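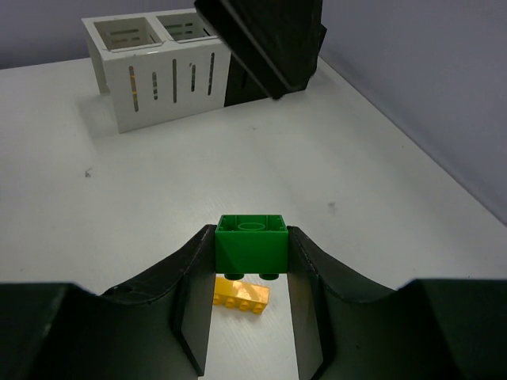

*Green brick in the gripper, yellow one still on the table.*

I've had the Cekora two-arm kit on loan from Otine for most of August, and this is the write-up I promised. It costs £1225 for the pair of arms with grippers, wrist cameras, power supplies and cables. The table and the walls round it are extra. Otine will also assemble the whole thing before it ships for another £100, and I'd pay that if I were buying one tomorrow.

I didn't pay it this time. Mine came as two boxes of printed parts and motors, and putting it together took three evenings. The instructions are clear enough up to the shoulder. After that they assume you know which way round the wrist bracket goes, and I got it wrong on the left arm and had to take it off again. Paora Goodwin, who answers the support emails, sent me a better drawing the next morning. He says it will be in the next version of the manual.

The arms themselves are solid. There's a little play at the wrist if you push it by hand, less than on the Shimada arm I had last year. They're also quieter than I expected, quiet enough that I could leave the radio on.

The cables are my main complaint. They're purple, they're thin, and they loop well clear of the arms, so you have to think about where each one will go when the arm swings out. I'd like clips along the upper section. Zasance sells some that are meant to fit, but I haven't tried them.

The two grippers can come very close together in the middle of the table, and that's what makes two arms worth having. You do need to set the limits carefully first. The software has a setting for the smallest gap allowed and it ships switched off, which I think is a mistake. 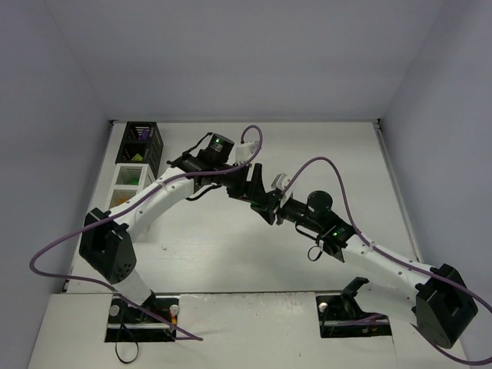

## Bricks

I used toy bricks for most of my testing. They're cheap, they're all made to the same size, and it's obvious when one has been put on crooked. The job I settled on was a small stack: a yellow brick with four studs in a row, a green one joined to it, and a purple tile with a lotus flower printed on it at the other end.

Picking up was the easy part. The insides of the fingers are flat and a 2x2 brick sits well between them. Pressing two bricks together was harder, as the arm has to be lined up closely before it pushes, and a small error at the wrist is enough to spoil it. My friend Hiwot Admasu had a go at driving the arms and was better at it than me within an hour. She went slower, mainly, and watched the wrist camera view the whole time where I kept looking up at the table.

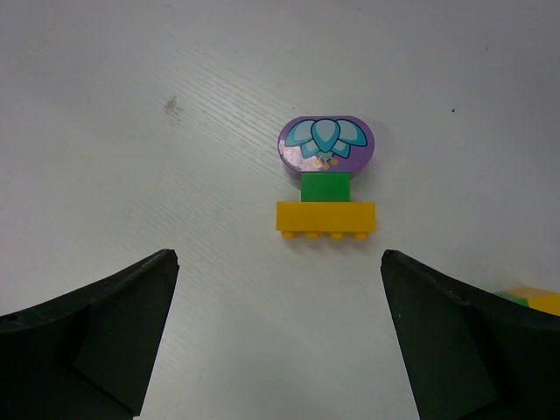

I ran 60 attempts in the end, spread over several evenings, and stopped writing down the early ones once I realised I'd left the speed too high. With the speed turned down it was much steadier. I wouldn't take my numbers as a proper test, so I'm leaving them out, but I'd be happy to give the arms small, light things to handle all day. I haven't tried anything heavy.

The wrist cameras are good enough for close work in even light. I had a desk lamp on at first and the shine off the bricks was a nuisance, so I went back to the ceiling light.

Otine wants the kit back next week. I've asked for the price of a single arm, and I'll add it to this post when I hear.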